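Drollville Town Election: Frequently Asked Questions

Updated Saturday, March 27, 2021

Who is running for mayor?
There are 2 candidates, Zulmira Abreu and Graça Cordeiro. Both are now members of the town council.

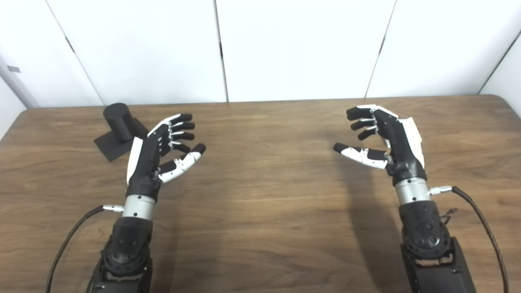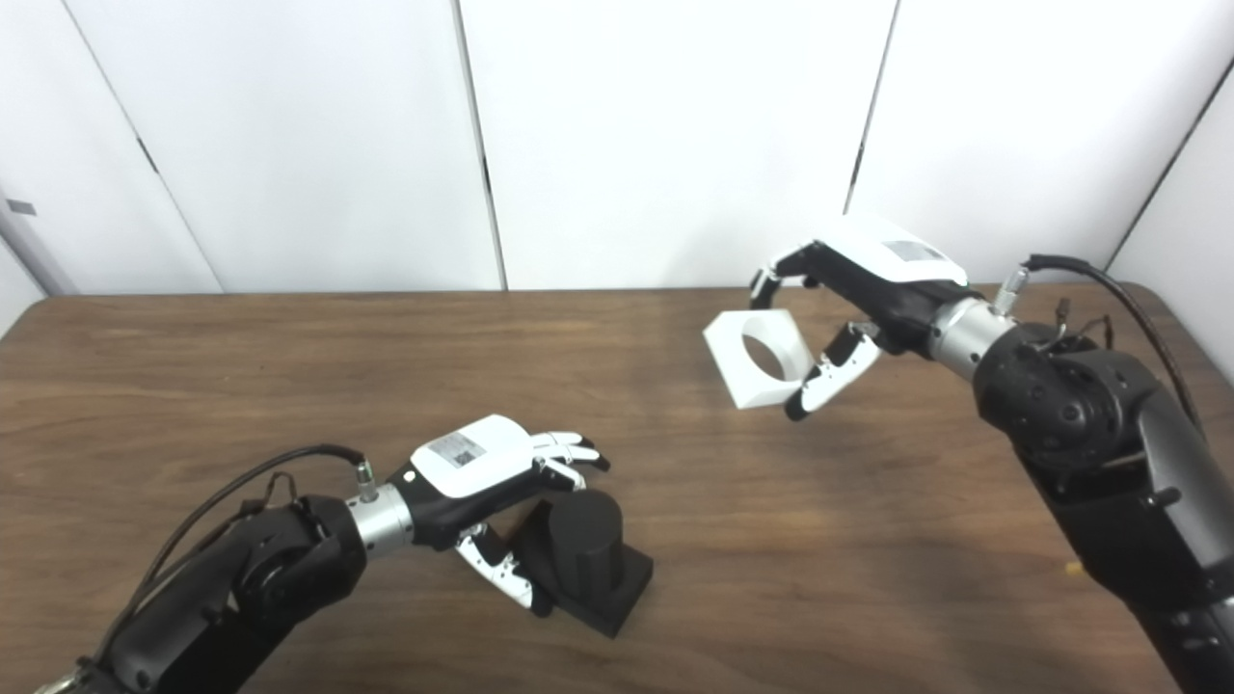
Wooden table and white wall panels, both photos.

When do we vote?
The first Sunday of October. The doors open at 8 in the morning.

I moved here from Wurkberg last year. Can I vote?
Yes, if your new address is already in the register. Please check it at the town office in Neves Street, room 11.

How many signatures does a candidate need?
A candidate must bring 200 signatures of registered voters. One person may sign for both candidates.

What happens if the result is equal?
Then we make a second vote two weeks later. It was necessary one time before, when Mr. Herell was elected.

Can my daughter bring my ballot for me?
No, only by mail or in person. For the mail ballot you must ask in writing, at least 5 days before the vote.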